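Keeping battery sensors online through the winter

Door contacts, leak detectors and temperature sensors fail more often in cold weather than at any other time of year. Most of the faults are in the battery or the radio path, and both can be dealt with in an afternoon.

Check the reporting interval first. The Ivusis contact sensor ships with a two-minute check-in, which is too frequent for a coin cell in an unheated porch. Set it to the longest interval the app allows. Open and close events are still sent at once – the interval only governs the routine status message.

Do not trust the percentage. Lithium cells hold a nearly flat voltage for most of their life, so the app shows a healthy figure until shortly before the sensor drops off. Write the fitting date on the cell with a fine marker and replace by age. Wipe the contacts with a dry cloth before fitting the new one. Fingerprints on a coin cell raise resistance slightly, and in the cold that can be enough to cause a restart.

Place repeaters before sensors. On a mesh network, mains-powered plugs pass messages on and battery devices do not. A Hirico plug halfway down the hall will do more for a garage sensor than moving the hub. After adding a plug, leave the network alone overnight so that routes can settle. If a sensor still clings to its old route, take the cell out, wait a minute and refit it close to the new plug.

Keep the hub away from the router. Allow at least a metre between them, and fix the Wi-Fi channel instead of leaving it on automatic. USB 3 drives are a known source of interference in the same band, so use an extension lead for any radio stick.
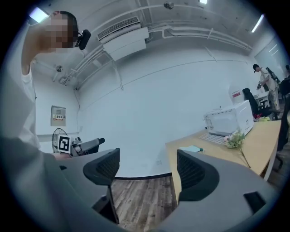
Leak detectors need a separate test. Place the probes on a damp cloth and wait for the alert to reach the phone, not just the sounder. On the Fogh model the sounder works without a network, so a loud beep proves nothing about the link.

Label everything. Give each device a room and a position, such as "utility, under sink", and put the same wording on a sticker on the case. My own log has reached entry 976, and the early ones marked only "sensor" are of no use at all.

Lastly, export the hub settings before any firmware update. The Wilgate hub keeps a single backup and overwrites it each time, so copy the file to another machine and add the date to its name.

Last revised Dec 8, 2024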